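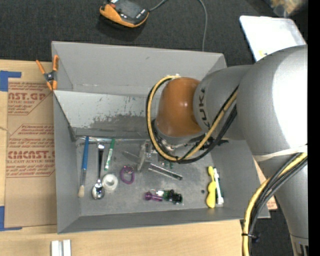

Why does the handheld scanner drop off the stockroom Wi-Fi when it is carried between aisles?
The scanner holds on to the first access point it joined and does not look for a stronger one until the signal is almost gone. Lowering the roaming threshold on the scanner and switching off the slowest data rates on the access points cures it in most stockrooms.

Support > Wireless > Closed tickets > Ticket 742

Status: Closed
Product: Amgate handheld scanner, stock firmware
Site: Hurmont, parts store
Priority: 2

Reported fault
Scanner shows "No host" when the user walks from goods-in to the far racking. Connection returns after a delay of up to 54 seconds. Items scanned during the gap are held on the device and sent later, but the picking screen freezes and the user has to log in again. Fault present on all scanners at the site. Desktop terminals on the same network are not affected.

Checks made
Battery and charging contacts: no fault found.
Scanner firmware: one release behind. Updated on a single unit. No change.
DHCP: lease pool not exhausted. Address kept through the drop.
Access point logs: scanner stays joined to the goods-in access point at very low signal, then leaves without a handover. It joins the racking access point as a new client.
Channel plan: both Zalberg access points set to the same channel by hand. Customer does not know when this was done.

Changes, Thursday
09:40 Racking access point moved to a separate channel. Retries fell. Drop still occurs.
10:15 Transmit power on goods-in access point lowered one step. Drop now occurs nearer the middle aisle.
10:50 Lowest data rates disabled on both access points. Handover seen in the log on two walks out of three.
11:30 Roaming threshold changed on test scanner (Settings, Wireless, Advanced, Roaming). Ten walks, no drop. Setting is lost if the unit is reset to factory defaults.
14:05 Same profile pushed to the remaining scanners from the Huang device manager. One unit refused the profile because its clock was wrong. Clock corrected, profile accepted.

Left open
Handheld label printers use the same network and were not tested. Older printers may need the low data rates. If a printer fails to join, enable the lowest rate again on the goods-in access point only and reopen this ticket.

Customer update
Full shift worked with no repeat of the fault. Session timeout on the picking screen left at 32 minutes at customer's request. Ticket closed.

We use cookies to keep you signed in and to remember your ticket filters. Accept | Manage settings

Contact the support desk | Terms of use | Back to top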